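Olatunji 家务示范采集 常见问题

本页供采集员和场地负责人查阅，内容在七月更新过一次。手册里已有的步骤不再重复，只回答大家问得最多的事。找不到答案的，发到项目信箱，由 Ewurabena Tsikata 转给对应的人。

一、任务与流程

任务清单在哪里看？
登录 Piremance，左侧“任务”栏。目前清单上一共 143 条，按房间分组：厨房、浴室、书桌、衣柜、玄关。每条任务有编号、起始摆放要求、结束条件和建议时长。清单每月可能增减，以登录当天看到的为准，不要用自己存下来的截图。

一条示范从哪里算开始，到哪里算结束？
双手停在起始位置、两只夹爪都张开时按开始键。完成任务、夹爪离开物体并重新张开之后，停一下，再按结束键。中间不要暂停。接电话、有人敲门、物品掉到够不着的地方，这条直接作废，重新录。

可以边做边说话吗？
可以，系统不录声音。但说话时人容易转头，头部相机会跟着转，所以要说的话尽量在两条之间说完。

动作要多快？
用平时做家务的速度，稍微慢一点。不要刻意做成慢动作。上一批数据里有一部分动作慢得很不自然，模型学出来以后每抓一次都要停顿，后来那部分整批没有用。也不要赶，快速甩动会让标记块在画面里变模糊，位姿解算会断掉。

同一个任务可以连续录吗？
可以，但每条之间要改变摆放。物体的位置、朝向、离水槽边或桌边的距离都要变，左右手也可以换。连续几条摆得几乎一样，审核时只留一条。

做错了怎么办？
分两种。没抓住、抓歪了、滑掉了，接着用正常的方式再抓一次，把任务做完，在提交页勾选“含补救动作”。这类示范我们需要，请不要删。另一种是任务理解错了，比如要求放进杯子，结果放到了台面上，这种删掉重录。

为什么有些任务看上去很没意思？
拧开的瓶盖从水槽里拿到台面上、把牙刷从左边移到右边，这些确实没什么意思。模型在小件物品上的失败率最高，小件加上光滑的白色背景又更高一些，所以浴室组里这类任务多。Mitiku Lemma 负责任务设计，对某条任务有意见可以在该条下面留言，他每周看一遍。

没有做完的任务会留给别人吗？
领取后超过两天没有提交，系统自动收回，别人可以领。已经提交的部分仍然算你的。

二、夹爪与标记块

夹爪合不拢或者张不开，怎么处理？
先看指根有没有头发、线头或者牙膏渣。清理后仍然不顺，停用，在设备页登记编号，换备用的。不要自己拆外壳，也不要往转轴上滴油。Bidlow 的维修件有时缺货，拆坏一套，别人也要跟着等。

标记块可以擦吗？
可以，用干的软布。不要用酒精，不要用湿巾。表面的黑色图案一旦磨花或翘边，相机就认不稳。图案上有划痕但指示灯正常，也要登记。

标记块装反了会怎样？
左右手会对调，整段数据都要人工修，多数时候修不好。每次戴上之前对一遍手册第一页的示意图。装好以后在校准页面左右各晃一下，看屏幕上动的是不是同一边。

指示灯不亮或者变色？
绿色正常。不亮先检查电量，充满后仍不亮就换一只。颜色不对时不要录，把设备编号和当时的颜色一起发给 Jummai Balogun。

手腕要不要露出来？
不作要求。长袖、短袖都可以，但袖口不能盖住标记块，也不能宽到会扫到物体。浅色反光面料尽量避免。手链和手表请摘掉，大件的戒指也摘掉。

夹爪能碰水吗？
不能。所有水槽类任务都在关水状态下做，开始前把槽内擦干。涉及水龙头的任务只做扳动把手的动作，录之前先把水阀关上。有人问能不能套保鲜膜防水，不行，指尖的摩擦会变，指尖也会反光。

左撇子怎么办？
按自己的习惯来。清单里没有注明哪只手的任务，用哪只都可以。注明“右手”或“左手”的，请照注明的做。

两只手都要戴吗？任务只用得到一只手。
都要戴。另一只手张开夹爪，放在相机看得到的地方，不要背到身后，也不要扶着墙。示范里需要扶住物体的，用夹爪扶。

三、场地与摆放

在自己家里录可以吗？
可以，先提交场地登记，由 Ese Eze 审核，一般当天或隔天回复。每个房间单独登记。换了住处、做了装修、家具挪动较大，都要重新登记。

房间需要收拾吗？
不需要专门收拾。台面上平时放什么就放什么，充电线、架子、挂着的衣物都不用收走。收得太干净的房间我们反而退过几次，模型到了普通家里会找不到东西。但下面几样请拿走：带姓名地址的信件和快递单、药盒、银行卡、家人照片、亮着的屏幕。

浴室有镜子，会不会有影响？
会有一些。镜子里可能出现夹爪的倒影，标记块在倒影里图案是反的，系统一般会自动忽略。如果校准页面提示“检测到多余标记”，身体往旁边移一点，让镜子避开正面。不要用布遮镜子。

灯光有什么要求？
能看清图案就行。白天自然光、晚上顶灯都收，同一任务最好两种都有。白色水槽和白色墙面容易过曝，校准页面上如果水槽边缘已经看不见了，就关掉一盏灯或者拉上半边窗帘。不要用手机手电补光。

家里有别人怎么办？
提前告诉对方你在录，并让对方在场地登记的同意栏里签名。在远处出现、背景中经过都可以，审核后会做人脸模糊处理。对方不愿意出现，就关门或者改时间。未成年人在家的时段不要录。

宠物呢？
关在另一个房间。猫会扑夹爪，这个问题已经发生过好几次。

物品用自己的还是用寄来的？
都可以。寄来的物品箱里是基础件，每人都一样。自己的物品更需要，特别是瓶盖、夹子、塞子、牙线盒这类小东西。用自己的物品时在提交页填一个名称，写“瓶盖”“肥皂盒”就够，不用写品牌。易碎的、尖锐的、装着液体的不要用。

小件放在水槽里，离排水口多远合适？
直径比排水口小的，一律先盖好塞子。其余的不规定距离，远近都要有。紧挨排水口的摆法比较难抓，请不要因为难就一直避开。

四、提交与审核

每天要交多少？
没有每日下限。Ikard 场地的排班采集员按班次单执行，在家采集的按领取的任务执行。录得累了就停，手腕酸的时候录出来的轨迹会抖，审核也过不了。连续录半个小时请休息一次。

上传很慢怎么办？
接网线，或者夜里上传。上传中断后重新打开程序会接着传，不用从头来。进度条停在最后一点不动，多半是在做校验，等它走完，不要关机。

审核看什么？
依次看四项：标记是否全程可见，开始和结束是否完整，任务有没有按要求做完，摆放有没有变化。短时间的遮挡可以接受，例如手伸到龙头下面时挡住一下。动作好不好看不在审核范围内。

被退回的示范还能补救吗？
退回时会写原因。“标签错误”可以改标签后重交，其余只能重录。对结果有异议，在退回通知里点“复核”，由 Folasade Ogbonna 重看一遍。复核结果为最终结果。上一轮浴室组退回了 292 条，其中最常见的原因是开始键按得太晚，第一下伸手没有录进去。请先按键，再伸手。

报酬怎么算？
按审核通过的有效时长算，每月结一次。勾选了“含补救动作”的与普通示范同价。设备故障造成的作废，登记过设备编号的可以申请补时长，没有登记的不补。

数据会公开吗？
原始画面不公开，只在项目内部使用。合作方拿到的是模糊处理后的画面和夹爪轨迹，不含场地地址和采集员姓名。

我想撤回已经提交的内容，可以吗？
可以，写明任务编号和提交时间即可，不需要说明理由。已经进入训练的部分，会从下一版训练集中移除，当前版本无法单独剔除。撤回后对应的报酬不追回。

中途想退出怎么办？
在 Piremance 里点“停止参与”，按提示寄回设备。运费到付。寄之前关掉电源，两只夹爪分开装，标记块用原来的泡沫套包好。物品箱里的消耗件不用退。

五、浴室组补充

浴室组最近加了一批瓶盖任务，问题比较集中，单独写在这里。

瓶盖应该怎么放？
立着、平放、扣着都要录。立着的时候容易滚，放好以后等它停稳再按开始键。

从哪个方向抓？
从上往下为主，也可以斜着进。夹爪先张开到比瓶盖宽，指尖到了两侧再合。不要用指尖把瓶盖推到槽壁上再夹，除非任务里写了“靠边抓取”。

夹住以后放到哪里？
看任务里的结束条件。写“台面”的，放在水槽旁边任意一处平的地方；写“递给另一只手”的，在水槽上方完成交接，再放下。 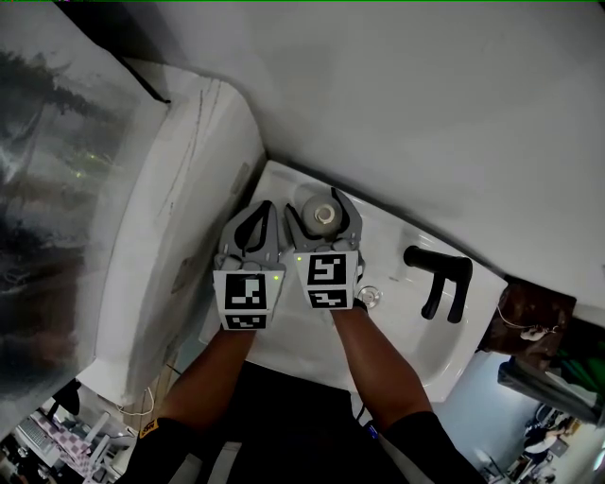

交接类任务请注意，接的那只手合拢以后，递的那只手才能松开。两边同时动的，审核时按未完成处理。交接时两个标记块容易互相挡住，手臂稍微分开一些，高度错开也可以。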